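4.2 Where the cushions go while the sofa is being seen to

We had not meant to give cushions a section of their own. When we drew up the visit sheets for the Stedholm rooms we had the throw in mind, and how people pull it straight, tuck it and smooth it, and the cushions had one small box at the foot of the page. By the end of February that box was overflowing into the margins, and so we went back through our notes from all nine rooms with a rather different question: when a sofa has to be cleared before it can be dressed, where does everything on it go in the meantime?

The short answer is that it goes on the nearest chair. We use the word "perch" for any spot that holds a cushion for the time being, and we were quite generous about what could count — armrests, windowsills, stools, even the top of a radiator in one of the older Ollel flats. A seat with a back to it was still the favourite by a long way. A cushion stood up against a chair back takes little room, keeps its face clean and can be picked up again with one hand, and an office chair seems to do just as well as a dining chair for this, wheels and all (Figure 4a).

Figure 4a. A cushion perched upright against the back of an office chair, with a second one leaning close by. 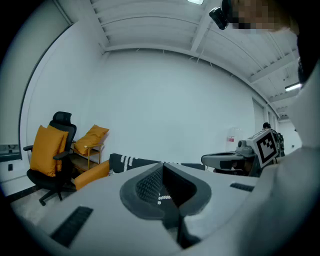

Nosipho Pillay told us that she would put a cushion almost anywhere before she would put it on the floor, and that she had been brought up to think of the floor as the place for feet. We heard much the same, in gentler or sharper words, in eight of the rooms, and it does help to explain why people will take a few extra steps to a chair when there is plenty of clear floor right beside them.

The throw is another matter altogether. It is too big to perch comfortably, so most people leave it on the sofa and work on it where it lies, which brings its own little troubles. Cloth that is pulled forward to cover the front edge has to come from somewhere, and it often gathers in the middle of the seat on the way. We call this the "bunch", after the word used in the Shabalala notes, and we scored it separately from creases because smoothing alone rarely clears it. A bold repeat such as a zigzag makes a bunch very easy to spot, as the rows stop lining up (Figure 4b), whereas on the plain Buturance throws we sometimes had to crouch down and look along the seat.

Figure 4b. Patterned throw over the back and seat of a sofa, with a bunch in the middle of the seat; cushions on their perches to the left.
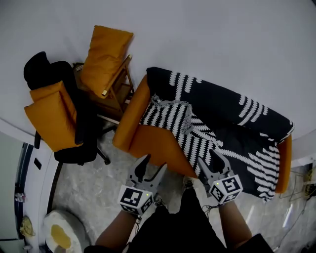 Start at the back and never at the front, was Nandi Lekota's advice, and let the front edge look dreadful until you have finished. We tried this ourselves on up to 10 sofas and found it sound, although on deep seats one still has to lean in a good way to reach the tuck.

Both points feed into the scoring in Section 4.3, where a cushion left on its perch is marked as unfinished and a bunch is marked once, whatever its size.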